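Can a Gripper Do the Dishes Yet? Term Report, Household Tasks Group

Our question this term was whether a machine can be trusted with ordinary kitchen and stockroom chores. The short answer is that we would still not hand it the gravy.

We worked in simulation, using a package called Brarkine, because simulated crockery is free. The task list came from two places: the shared kitchen in our dorm at Pornusthorpe, and the back shelves of Paverex, a small hardware shop that let us write down what its staff pick up all day. Most of it is sticks of one kind or another. Brooms, spoons, brushes, dowels, handles that have come off things.

So our controller, Shim, spent most of the spring on sticks. We gave it 400 trials on a marble surface, with the gripper closing from two sides on a handle and then trying to put it somewhere useful.

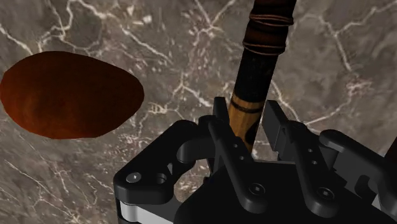
By the Household Tasks Group

A wooden stick between two parallel fingers looks like the easy part, and the marble makes it look expensive too. The trouble comes with the tilt. A handle that leans a little has to be held at that lean or straightened, and Shim had firm opinions about straightening. In 40 trials it turned the stick so enthusiastically that we had to reset the arm.

We also left a large rounded brown object on the marble to see whether clutter would bother it. We called it the potato. Shim ignored the potato in every trial but four, and in those four it tried to pick up the potato.

Speed is the other problem. A person clears a dish rack while thinking about lunch. Shim plans each grasp from scratch — and then, quite often, plans it again.

Paverex has asked whether it could sort returned paint brushes by May. We said we would look into it. Our next step is bristles, which the simulator currently treats as a solid block.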